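Clerkow Napkin and Paper Folding Program
Progress report to the Bukhari Fund, June

Summary

The short version is that we are a little behind on the folds, a little ahead on the wallpaper, and still friends. The grant covers a booklet of table folds for people who have guests coming and no particular talent. Of the 53 folds we promised, 29 are written up and checked. The rest exist as pencil notes, some of them legible.
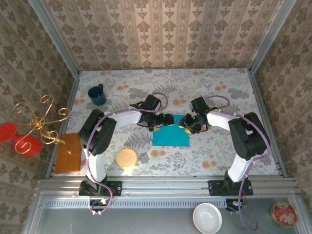
Nighat Cheema
Program lead, Clerkow

The setting

You asked last time why a folding project needed a line for decor. The answer is that readers of the first draft told us the pages looked like a tax office. We now work on a tabletop printed with gray ferns and orange blossoms, with striped damask wallpaper on the walls, in beige and brown. Wondimu Sisay thinks the two patterns are having an argument. Sobia Jafri, who chose them, says that is how her aunt's dining room looked and people always stayed for seconds.

The table props are a teal mug, a cork coaster, a wooden board and a gold candle holder with more curls than anyone strictly needs. None of them went over budget. The candle holder came out of Sobia's own cupboard and she would like it back.

Materials

Turquoise won. We tried white first, and every crease vanished. Gray was worse. A strong blue-green shows a fold from across the room, and it also shows each mistake, so the checking has become slower and a good deal more humbling. We bought 50 sheets from Plindis and have used most of them. Areeba Zaidi keeps the failures in a drawer and refers to them as the archive.

Paper and cloth do not behave alike, and the booklet now says so on page one. Paper takes a sharp line and keeps it.

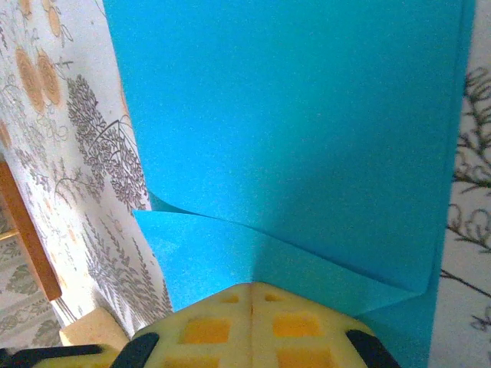
Cloth has opinions. It slumps, it slides, and a square that was square when you ironed it is something else by the time you get to step four. Our early drafts gave one set of instructions for both, and the testers who used cloth wrote back with some feeling. Each fold now carries a note saying which material it likes. Eleven like paper only, and we have stopped trying to talk them out of it.

The standing folds are the slowest. Yasir Baloch has rewritten the one called the Ivari four times, mainly over the word "tuck," which he believes means three different things. He may be right. The current version uses "slide under," and two testers got through it without calling him.

Budget

Paper and cloth are within the line. Printing is not yet spent. The quote for 100 copies assumes stapled binding, and we would like to discuss a binding that lies flat, as a booklet you have to hold open with an elbow is a poor companion for folding anything.
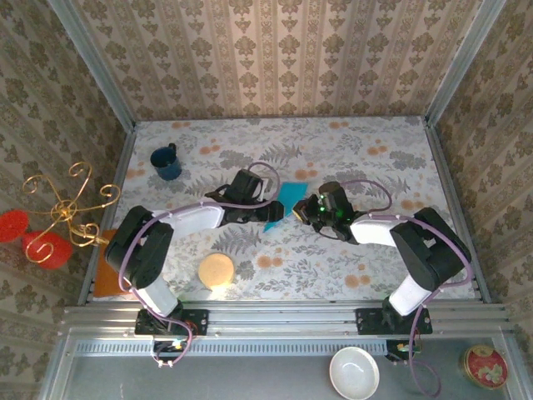

Next steps

Finish the cloth folds and send them out to testers.
Settle "tuck" for good.
Get a second printing quote, flat binding this time.
Return the candle holder.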